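Print this page | E-mail this page
Reading time: 5 minutes

Robots at Home and at Work
Week 4 handout: Can a machine do the tidying up yet?
Course tutor: Gisela Rothe

Last week we finished with the dishwasher, and Yusri Wuisan asked the question I had been hoping somebody would ask: if we have had machines that wash plates for decades, why haven't we got one that puts them away? This week is my attempt at an answer, and I should warn you that it is my favourite topic on the whole course.

Start with the difference between a machine that does a chore and a machine that does your chore. A dishwasher gets to set the terms. You bring it the plates, you stand them in its racks, you shut its door. All the awkward part has been done by you before it starts. A tidying robot has to work on our terms: our worktop, our clutter, our toys left wherever they were dropped. Nearly everything hard about household robots comes out of that.

The plainest version of the job is called pick and place. Find a thing, take hold of it, move it somewhere, let go. It sounds like almost nothing (a toddler manages it before breakfast, usually with your keys), but try writing down what each part asks for.

Finding. The robot needs to know which bits of what it sees belong to the object and which belong to the surface. A plain white table is kind. A patterned one is less kind, as veins and speckles can look like edges to a simple program. It also has to work out which way round the thing is lying. Long objects matter most here - if you're going to grip a loaf tin or a toy bus across its narrow side, the hand has to be turned to match.

Taking hold. Most of the hands we look at on this course have just two fingers which open and close. Two fingers will do a surprising amount! But they need room on both sides, and they need to meet the object fairly evenly. If one finger arrives first, it pushes. On a thing with wheels, a push may send it rolling, and then everything the robot worked out about its position is out of date.
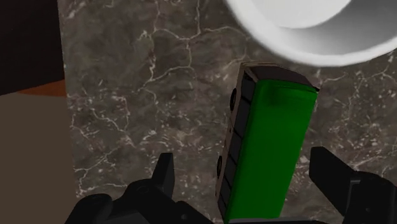
Moving is the part that factories solved long ago, at least for known objects in known places. An arm on a production line can repeat the same path all day and hardly vary. What it can't easily do is notice that somebody has left a mug in the way. At home the path has to be planned afresh each time, with a bit of clearance round anything that might get knocked.

Letting go is the part everyone forgets. Dropping a soft toy into a box is fine. Setting a glass down on a shelf means knowing how far the shelf is, and stopping in time.

Why so much of it is done in simulation

A great deal of this work now happens inside a computer before any real arm moves. You build a kitchen or a workbench out of shapes and surfaces, put a model of the robot in it, and let it try. It can fail all night and break nothing. You can change the worktop, shift the objects, alter the light, and run it again. For our reading, Aidan Tully's group did 2,568 attempts at clearing small objects in a simulated kitchen. Of those, 662 failed, and I'd urge you to read the failures first. They are by far the most interesting pages.

The catch is contact. Rendering something that looks right is one job and getting it to slide, tip and stick like the real thing is another, much harder one. A grip that holds beautifully on screen may slip on a real toy with a bit of jam on it. People call this the reality gap, and you'll meet the phrase in the Ferrand chapter.

And on the shop floor?

Things are further along there, and the reason is mostly the floor itself. Till Kramer came to talk to us about the packing line at Stultance, where two arms running the Inlow software sort returned goods into trays. The trays are always in the same spot and the lighting never changes. Even so, he told us, a person stands by for anything shiny, floppy or tangled. On the day he described, that person stepped in 93 times. I found that very encouraging, as it happens. It is a real job, done by a real machine, with an honest amount of help.

So can machines do the chores yet? My own answer is: some of them, slowly, with somebody nearby. I think that is wonderful, and I also think you should keep hold of your own tea towel.

For next time

Read Capucine Ferrand, chapter 3, pages on grasping and the reality gap. Skip the maths boxes if you like.

Pick one small tidying job at home and do it using only thumb and one finger of one hand. Write down every time you had to nudge, turn or re-grip something. Half a page is plenty.

Anyone who wants to try the Seok simulator should put their name on the sheet by the door. It runs on an ordinary laptop - slowly, but it runs.

Handout revised 7th February
Contact the course office | © Gisela Rothe | Back to top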